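**Household containers** are the jars, tubs, tins, crocks, baskets and boxes that people keep things in at home. I've been writing the entries for this wiki's kitchen and larder section since September, and this is the one I kept putting off, as it touches nearly all the others. I've tried to stick to the containers themselves. For what goes in them, see *Dry goods*, *Pickling* and *Leftovers*.

## What counts

I'm using a loose rule: if it holds something, and you'd be cross to find somebody had thrown it out, it's a household container. That lets in the biscuit tin full of buttons and the margarine tub full of screws. It leaves out ordinary packaging, at least until the packaging gets washed and put on a shelf, at which point it comes back in again.

Roland Garside, who wrote the old version of this article, had a much stricter rule. He only allowed things that were made and sold to be used empty. I can see the sense in it, but it meant his article had nothing to say about jam jars, and in every kitchen I've ever lived in the jam jars outnumbered everything else. His text is still there in the page history if you'd like to compare.

## Baskets

Baskets are very old, certainly older than I can say anything sensible about, and people worked out how to weave them in just about every place where something bendy grew. Willow is the usual one in Britain. Elsewhere it might be rattan, palm, rush, split bamboo, pine needles or long grass, depending on what was to hand.

"Wicker" confuses people, so I'll say it plainly: it's a way of making, and it isn't the name of a plant. You have stiffer rods or stakes going one way and thinner, bendier ones woven in and out of them. You can do it in willow or in rattan, and these days you can do it in paper twine or plastic strip, and it's all still wicker. If you want to know what yours is made of, the cut ends on the underside are the place to look, where the maker has usually been less fussy about tidying up.

A basket lets air through, and that's its great strength. Onions, potatoes, eggs and bread (for a day or so) all get on better with a bit of air than they would shut up in a tin. The same gaps are a nuisance for anything small or crumbly. My gran lined hers with a tea towel and so do I.

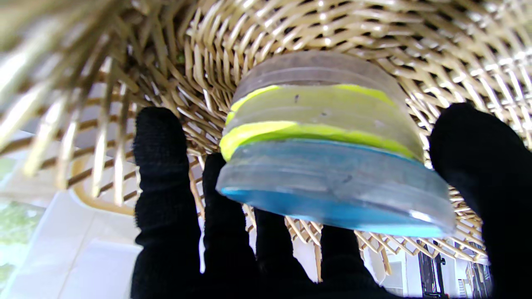
Mixing old and new sorts of container is how most homes really work, whatever the magazines show. I don't know anyone with a full matching set of anything! Wicker and clear plastic turn up together all the time, and you can see the two touching in the picture, with a see-through cylinder held up against the bottom of a woven basket. They do opposite jobs, so they make good partners: the tub keeps its contents in and the damp out, and the basket gathers up the tubs so you can lift the lot down in one go. I keep my spices that way, and Tyra Boström (who looks after the *Shelving* article and has views) keeps her sewing things the same way, with the cotton reels in tubs and the tubs in a basket by the chair.

## Pots and crocks

Fired clay does what a basket can't, which is hold liquid. Plain earthenware is a bit porous and will weep unless it's glazed, and that was put to good use in the butter cooler and the old-fashioned milk cooler: water creeps out through the wall, dries off the surface and takes some of the warmth with it. Stoneware is fired hotter and doesn't weep, so it became the usual thing for salting beans, keeping eggs and making vinegar.

The Fumside crock is the one I get asked about. It's a squat brown salt-glazed pot with a lip turned out for tying a cloth on, and it was sold all over the hill farms near where I grew up. The Fumside pottery never marked its wares, which drives collectors mad. The lip is your best guide. If it's sharp enough underneath to catch your fingernail, it's probably a Fumside, and if it's rounded it's probably one of the copies. Lids hardly ever match, and I wouldn't pay extra for one that did.

Please don't use an old crock for anything sour unless you know what the glaze is. Some old glazes have lead in them and vinegar will draw it out. Mine has wooden spoons in it.

## Tins

Tinned iron sheet is light, keeps mice out and can be printed on, and the printing is what made the decorated tin such a hit. Biscuit firms, tea firms and toffee firms all worked out that a customer who keeps the tin has your name on their shelf for years. I think it's still the best bit of advertising anyone came up with, and it's certainly why half the sewing boxes in the country smell faintly of shortbread.

Tins don't like being wet. Rust starts at the seams and the rim, where the coating gets rubbed, and once it's properly into the seam you won't get it out. Dry them straight away, leave the lid off overnight, and don't put them through the dishwasher.

## Glass jars

Glass doesn't hold smells, you can see what's in it, and it can be boiled. Against that, it's heavy and it breaks. For a long time the jar was the easy bit and the lid was the trouble, so the history of the glass jar is mostly a history of closures: waxed cloth, cork, bladder tied with string, ground glass stoppers, wire clips with a rubber ring, and screw caps.

The main kinds you'll come across are:

- **Clip-top jars.** Glass lid, wire bail, rubber ring. Lovely things. The ring perishes and has to be replaced, and it's worth buying spares when you buy the jar, as sizes differ a bit between makers.
- **Screw-band jars.** A flat disc with a separate band to hold it down. The disc is meant to be used once for preserving, though you can go on using it for dry goods for ever.
- **One-piece lid jars.** Your basic jam jar.
- **Romier jars.** Square shoulders, very wide neck, and a shallow domed lid that drops in and isn't fastened by anything at all. Hopeless for travel and wonderful for flour, as you can get a whole hand and a scoop in.

There's a printed list of Romier jars, 31 pages long, which gives 405 shapes if you count every change of lid. Tyra lent me hers. I'd say it was compiled by someone who wanted there to be a lot of them, and for ordinary purposes there are small, medium and large.

## Plastic tubs

Plastic came into the kitchen as the light, cheap, unbreakable answer to glass, and it's been there ever since. The two that matter for most of us are the cloudy, slightly waxy sort that bends (polyethylene or polypropylene) and the hard, clear sort that cracks if you drop it in the cold. There's a fair bit of overlap, and a "clear" tub may well have a body in one plastic and a lid in another.

Round tubs waste shelf space and square ones don't. Round ones, though, are easier to scrape out, easier to wash, and their lids go on whichever way you turn them. I've gone back and forth on it for years and have ended up with round for wet things and square for dry. 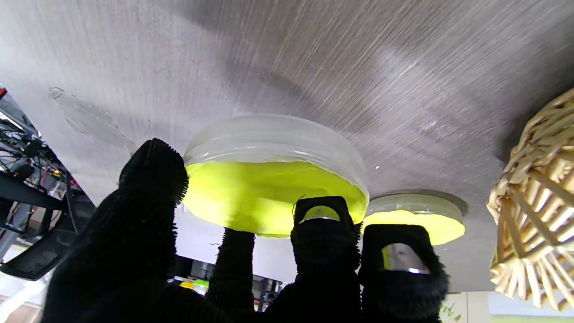 *Round, shallow containers in clear plastic, the larger with a bright yellow-green filling, against brushed metal.*

Colour is the usual complaint. Turmeric and tomato both stain plastic, and fat makes it worse by carrying the colour into the surface. A day on a sunny windowsill will fade a turmeric stain quite well, and I've had no luck with anything else. Smells are harder. Onion goes in and it stays in, so I'd give up and have an onion tub.

### The Adari lid

Worth a heading of its own, I think. The Adari lid was a soft, stretchy cap with a pull tab, sold in packs of three, and it was meant to fit any round tub or bowl near enough the right size. Mine did fit, too, for a while! After a good many washes they went slack and had to be held on with an elastic band, which rather spoiled the idea. The Enriquez lid came after it and had a stiff ring inside the edge, so it kept its shape but fitted far fewer things. You still see both at jumble sales, generally without the tab.

## Lost lids

Every source I've read mentions this and none of them explains it. My own view is that lids don't vanish any faster than tubs do. They just get kept when the tub cracks, because a lid on its own looks useful, and in the end you've a drawer full of lids that never had a chance of fitting. Once a year I put every tub on the table with its lid on, and whatever's left over goes. Roland stores his with the lids on all the time and says he's never lost one. He also has a much bigger kitchen.

## Labels

Pencil on masking tape comes off cleanly and survives the fridge. Paper labels on glass look smart and then have to be soaked. Chalk pens rub off on your sleeve. Write what it is and the month, and if it's going in the freezer, write it before you fill the tub, as nothing sticks to a cold damp side.

## See also

- Dry goods
- Leftovers
- Pickling
- Shelving (Tyra's article, with the long bit on brackets)
- String, keeping of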